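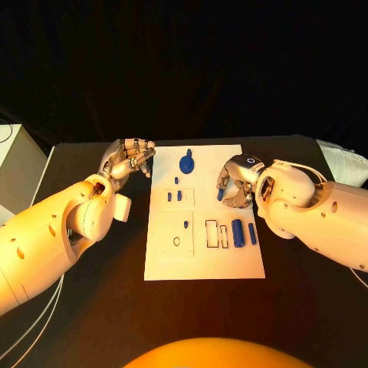
MAKERS & MACHINES

Roya Kordestani puts the kettle on before she will talk about hands. She has run Grirnurik from the upper floor of an old print works for six years now, and she has learned, she says, that people who come to ask about robots tend to arrive with cold fingers and a long list of questions.

The product I had come to ask about is the Jurno board, a white practice sheet with blue pegs, cylinders and a round knob-like piece, sold to workshops and colleges whose two-armed robots need something sensible to do all day. "You buy this marvellous pair of arms," she says, "and then you spend the first month picking up whatever was in the kitchen drawer. I did it myself! I had a robot lifting egg cups until November."

The board costs 588 pounds with its full set of parts, and the larger bundle, which adds a second board, spare pegs and a year of help by telephone, comes to 1,815. I told her that sounded like a good deal of money for pegs. She laughed, and took it rather well.

"It is a good deal of money for pegs," she says. "What you're paying for is that they're all the same as the last lot. If somebody breaks one in the spring and orders another, it has to fit, or everything they've taught the machine is a bit wrong and they'll be weeks finding out why."

She has strong feelings about the thin peg. The thicker cylinders are forgiving, and most hands will manage them by lunchtime, but a small one has to be held upright with the thumb in the right place, and the fingers mustn't hide it so well that the robot can't see what it has got. "I watch people watching it," she says. "They lean. They all lean to one side, as if that would help."

The outlines on the board came from a customer at Rosser, who wanted plain targets as well as raised plates. Roya was against the idea for a while - she thought it looked like a car park - and then tried it for an afternoon and changed her mind. The latest version, which she calls Ivska after the village where her grandmother kept bees, has stayed with black rectangles, one wide and one narrow.

I asked what she would improve, and she didn't have to think for long. The case is too heavy, she says, and the printed guide runs to 29 pages when most buyers read the first two and then ring her up. She doesn't mind the calls, though she would like fewer of them at teatime. A shorter guide is being written, and she has promised to send me a copy, along with the name of the biscuits.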